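The best automation I've seen lately doesn't look like much. Gundico, a small outfit, sells a supply-picking kit it calls Hurka: one arm, two fingers, a wrist view and a license for the software. It's meant for the back rooms of clinics, and I think more of them should be looking at it. 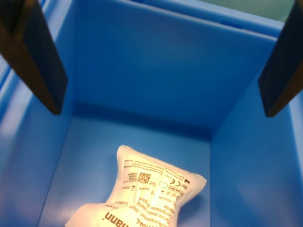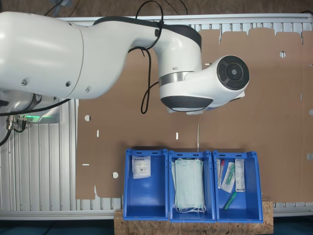 My argument is simple. Packing procedure kits is dull work that eats the hours of trained people, and a product that takes on even part of it deserves a serious hearing. What wins me over about Hurka is how little it asks you to change. Most systems I've looked at want their own trays, their own labels and a room built around them. Gundico lets you start with plain blue plastic bins, three in a row, and put an ordinary packet of sterile gauze swabs in one and a stack of pale green face masks in another. Those are nasty things to pick up! A gauze pouch is soft and puffy and wrinkled, and masks have ear loops that go wherever they please. I'd much sooner judge a picker on those than on a tidy row of boxes.

The license costs $879 a month with 5 hours of setup help included, and for a place like the Merkham clinic, where kits get packed 2 shifts a day, I can see that making sense. El Sherbiny's rival package is cheaper, but it wants everything boxed first – and then who does the boxing?

I do have gripes. The manual is thin, and 8 item types is a stingy limit for the basic plan. I'd still take Hurka over anything else I've tried this year, and I'm keen to see what the September update brings.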